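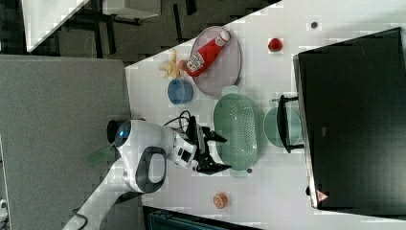 Walking the old mail route to Udcombe

One of our readers has just finished a trip that had the whole newsletter team reaching for a map. Over 59 days in February, March and a good chunk of April last year, she walked and cycled the old mail route from the coast at Pledaneo all the way inland to Udcombe, and she kept a photo diary the entire way. It's a beauty!

The route comes to around 1000 kilometres once you add the detours, and there were plenty of those (a washed-out ford, a wrong turn at a cattle grid, a bakery somebody recommended). She carried one small camera with a fixed lens and set herself a single rule — one picture at breakfast, one at dusk, and anything else was a bonus. By the end she had more than 2000 frames, so the rule obviously had some give in it.

From those she picked 190 for the diary, and they're lovely. My favourites are the mornings. There's fog lying in the valley below Foltumus with just the tops of the gums poking through, and a run of roadside letterboxes made out of milk cans, old microwaves and, in one case, an outboard motor. The dusk pictures are quieter, mostly tents and long shadows and the odd curious horse.

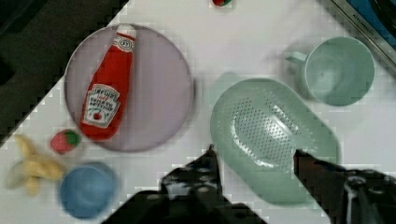
The captions are half the fun. She wrote them each night by torchlight and hasn't tidied them up since, so you get the blisters and the flat tyres along with the sunsets. Day 23 just says "wind". Day 24 says "more wind". A few days later she's camped beside the river at Tokarz, the colour has come back into everything, and she goes on for a full page about a hot shower and a plate of chips.

If you've been thinking about a long trip of your own, have a look at the kit list at the back of the diary. She's marked what she posted home along the way, and it's a surprisingly long column (two spare lenses for her other camera, a folding stool, a hardback novel). There's also a hand-drawn map showing where she found water, which would be handy for anybody tackling the stretch past Foltumus in the warmer months.

The diary is free to read online, and prints of the letterbox series will be up on the wall at the Udcombe library from Thursday, March 13, 2025. I'm going on opening night and I already know which one I want — it's the outboard motor.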